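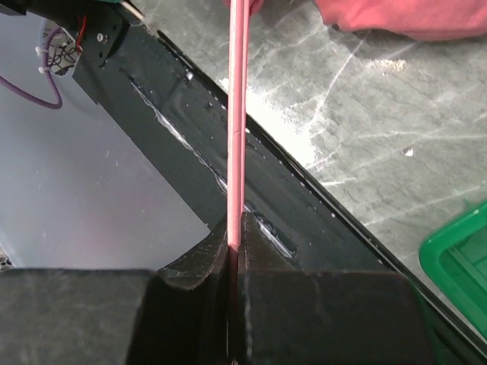
Reusable Straws: Getting Them Really Clean

I put off buying reusable straws for ages, and now I'm completely sold on them – iced coffee, smoothies, the kids' milk, everything! The only catch is the washing. A quick rinse leaves a film inside, and a smoothie straw left until evening is a miserable job.

Rinse straight after drinking. Run water through from one end, flip it, then do the other end.

For anything milky or fruity, stand the straws in a tall jar with 2 teaspoons of baking soda and fill it up with warm water. Half an hour is plenty. Then go in with a narrow straw brush, a drop of dish soap on the bristles, and twist as you pull it back out (so satisfying when the gunk comes with it!).

Dry them upright. I use an old jam jar with a folded paper towel in the bottom, and I give each straw a good shake over the sink first. Lying flat in a drawer they stay damp for ages and start to smell.

My friend Leanne Whitlock swaps the baking soda for a splash of white vinegar when her water has left chalky marks, and it works beautifully. Use one or the other, though – mixed together they mostly just fizz.

Brushes need a wash too. Mine gets a soak every Friday along with the bottle brush, then hangs from a hook by the window.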